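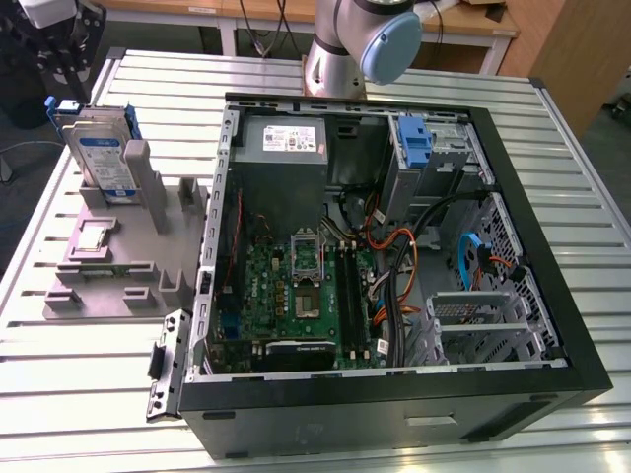

Dalia Ait Brahim replied:
Three nights in Zeludcombe is one too many if you only want the old town. You can walk the wall circuit and see the cathedral crypt in a day. I would do two nights there and move the third to Kirnevent, which puts you next to the morning ferry.

railpass_tom wrote:
Disagree. The crypt closes at 1 and the wall circuit is only open in full on the afternoon side of the schedule. If the OP arrives Tuesday on the 16:40 train, day one is gone. Two nights gives one usable day. Three gives two.

mossback wrote:
OP, can you post the full routing again? The first version had Lindovwood before Zeludcombe and the edit has it after. The answer depends on that.

kettle_north (original poster) wrote:
Sorry, current version:
Night 1-3 Zeludcombe
Night 4-5 Kirnevent
Night 6 Lindovwood
Day 7 train back, flight at 20:15
Two adults, no car, one checked bag each. Budget for beds is 600 total for the six nights. Month is October.

mossback wrote:
OK. Then the weak point is night 6. The bus from Kirnevent to Lindovwood runs twice a day after September, 08:10 and 14:50. The 14:50 gets in after the gardens close. You would have to take the 08:10 or you are paying for a bed and seeing nothing.

Dalia Ait Brahim replied:
The 08:10 also does not wait for the ferry, so an island trip that morning is out. Island on day 5, bus on day 6.

railpass_tom wrote:
Or skip Lindovwood. It is 80 minutes each way on a slow road for a garden that is mostly cut back by October. I went in the second half of the month and half the terraces were roped off.

fernandwater wrote:
The upper terraces, yes. The lower valley walk stays open all year and the beech color is the reason people go in October. I would not drop it. I would drop the second night in Kirnevent.

railpass_tom wrote:
Then there is no island day at all. The ferry is weather dependent that late in the season and you want a spare day for it.

fernandwater wrote:
A spare day for a ferry that may not sail is a day in Kirnevent in the rain. There is the net museum and the harbor. That takes two hours.

kettle_north wrote:
We do want the island. Is the ferry bookable ahead, and what happens to the ticket if it is canceled?

mossback wrote:
Bookable from the day before at the harbor office. Canceled sailings roll to the next one with space, or cash back at the same window. Keep the paper slip, they will not look you up by name.

Dalia Ait Brahim replied:
On the budget: Zeludcombe prices drop on weekdays, so your first three nights are the cheap ones. Kirnevent has few rooms open in October. Book that first and fit the rest around it.

kettle_north wrote:
Booked Kirnevent for nights 4 and 5, refundable until 7 days before. Will take the 08:10 on day 6. Still undecided on the third night in Zeludcombe.

railpass_tom wrote:
Keep it. Check whether your bags can be left at Zeludcombe station. The lockers were out of service when I passed through, and the hotel across the square charges per piece.

mossback wrote:
Lockers are back, coins only.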